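Dusting Awkward Things: Your Questions

Last updated 2026-03-09

I get the same handful of emails over and over since I put up the long post on cleaning matte plastic, so I've pulled them together on one page. I'm a hobby cleaner of fiddly stuff (fan housings, model kits, old calculators, anything with grooves) and I learned most of this by ruining a few things first. If yours isn't covered, write to me through the Dimow contact form and I'll get to it.

What do you use for everyday dusting?

A soft makeup brush! A big fluffy one for the open parts and a skinny eyeliner one for the gaps. I own 12 brushes now and I use maybe three. The skinny one from Aneck is my favorite, mostly for the long handle, and it sheds less than the others I've had. Wash them in dish soap every couple of weeks and let them dry all the way, overnight at least.

Can I just use a microfiber cloth?

On a smooth, flat surface, sure. On anything with raised ridges the cloth rides along the tops and leaves the low parts alone, and then you've got clean stripes and fuzzy stripes, and it looks worse than when you started. Cloths also love to snag on hinge pieces and screw heads. I save mine for the very end, a light pass, no pressing.

Which direction should I brush?

Along the ridges, never across. Start at the high end and let the dust travel down. For curved bands that overlap, follow each groove around from one side to the other and wipe the brush on a towel before you do the next one. It's slow and I kind of love it. Put a podcast on.

How do I get into joints and hinges?

Dry first, always. Skinny brush, then a hand air blower, the squeezy rubber kind people use on camera lenses. I stay away from canned air on moving parts, it comes out cold and hard and can spit liquid if you tip the can. If there's gunk that won't budge, a wooden toothpick with a tiny bit of cotton twisted on the tip does it. Don't force a joint open to reach behind it. Clean what you can reach and leave the rest.
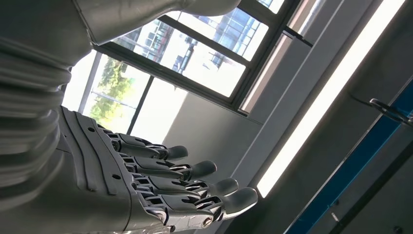
Hinge pieces and small pins along the fingers, raised ridges over the back of the hand.

What about screw holes?

Puffs of air, then the corner of a dry brush. If you poke a damp swab into a screw hole you mostly pack the dirt down, and then some poor soul (me, last August) has to dig it out with a pin before the screwdriver will seat. Same goes for slots.

My matte plastic has shiny spots now. What happened?

Rubbing, most likely, or the wrong sponge. Matte finishes have a fine texture and you can polish it flat without meaning to. Melamine "eraser" sponges are the worst for this and I wish I'd known before I did the front of my radio. I haven't found a fix I'd recommend. Even dabbing instead of rubbing will save you a lot of grief next time.

Is soap and water okay?

On plastic parts with nothing electrical inside, yes: one drop of dish soap in a bowl of lukewarm water, cloth wrung out until it barely feels damp, then a second cloth with plain water. If there are wires, motors or a battery anywhere near, switch it off and unplug it, and check the manual before you bring any moisture at all. I keep it dry-only when I'm not sure.

Do you use alcohol wipes?

Only for sticky fingerprints on hard plastic, and only after testing a hidden spot. I keep them off rubbery or soft-touch surfaces entirely. I had a Gresau desk lamp with a soft grip that went tacky after one go, and tacky is so much worse than dusty.

Should I oil the pins while I'm in there?

Please don't, unless the maker tells you to. Oil grabs dust and you'll be back in a month with gray paste.

How often do you do all this?

A quick brush once a week for things out on the shelf, and a proper session every couple of months, which takes me up to 30 minutes per piece. Things behind glass get it when I notice.

Where do you get your supplies?

Drugstore for brushes and cotton, and a little hardware place called Suwannarat for the blower and the wooden picks. No discount code, sorry, I just like the shop.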